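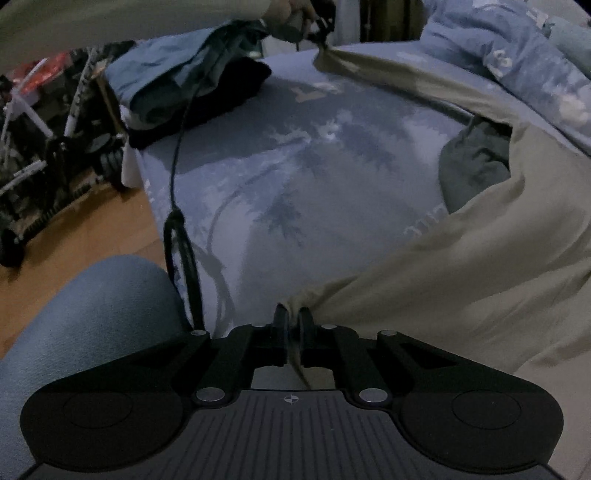 Fitting an insert into a duvet cover is mostly a matter of corner alignment. If the first corner seats correctly, the remaining three follow with little correction. Work on the bed, over the fitted sheet, with the opening of the cover facing you. A patterned sheet such as the palm-tree one is useful under a plain beige cover: the printed trunks give a fixed line to judge whether the side seam is running straight. Move any clothes to one side before starting.

## Before you start

- Cover, washed and fully dry
- Insert, shaken out
- 4 corner clips, if the cover has no ties
- 17 inches of clear mattress on the side you work from

Check the label on the insert. The Cavow and Nikero covers used in our rentals are cut slightly longer than they are wide, and an insert turned the wrong way will bunch at the foot.

## Procedure

1. Lay the cover flat, seams matched, opening toward the foot of the bed.
2. Fold the short edge of the insert in half to find its center. Mark it with a clip.
3. Feed one corner of the insert through the opening and push it up to the matching corner of the cover. Pinch both layers together from the outside.
4. Tie or clip that corner. Repeat on the other side of the head end.
5. Raise one head corner with one hand and draw the loose fabric down with the other. Pull in short strokes of 6 inches or less – long pulls twist the cover around the insert.
6. Seat the two foot corners. Clip them.
7. Close the opening from both ends toward the middle.
8. Hold the foot edge and shake 2 times.

## Faults

**Twisted strip along one side.** The insert has rotated. Open the cover, release the foot corners only, and repeat step 5.

**Empty corner.** The clip is holding the cover alone. Feel for the thickness of the insert before closing it again.

**Hard lump near the opening.** The foot edge is folded under. Reach in flat-handed and sweep it outward.

Heavier winter inserts go in from November at the Plomberg house. Use the same method, but clip all corners even where ties are fitted.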